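Bread Program Extended Through August at Vimbridge Community Hall

The Vimbridge Community Hall has confirmed that its Thursday bread table will continue through August. The program, operated jointly with Hsu Bakery and the Clundarby Food Network, offers day-old loaves, rolls and pastries to residents at no charge. No registration is required.

In the 3 months since the table opened, 1,270 items have been distributed. Bread is delivered to the hall by 4 p.m. and set out in baskets, with sweet and savory goods kept apart where space allows. Households may take up to 7 items per visit. 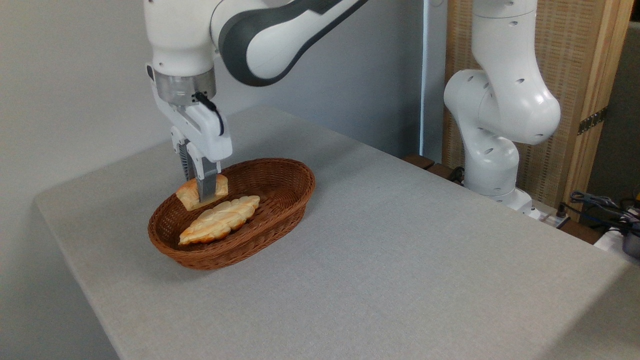 Bread in a woven wicker basket
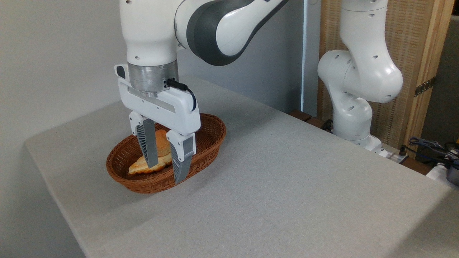
Residents who responded to the hall's notice welcomed the extension but asked for later hours, noting that many people who work in Clundarby do not reach Vimbridge until the table has closed. One wrote that the rolls “are usually gone by five” and suggested holding back a second delivery for the evening.

The hall has agreed to review the closing time before the end of the month. Paper bags are provided — visitors may also bring their own containers. Ingredient lists supplied by the bakery are available at the front desk on request.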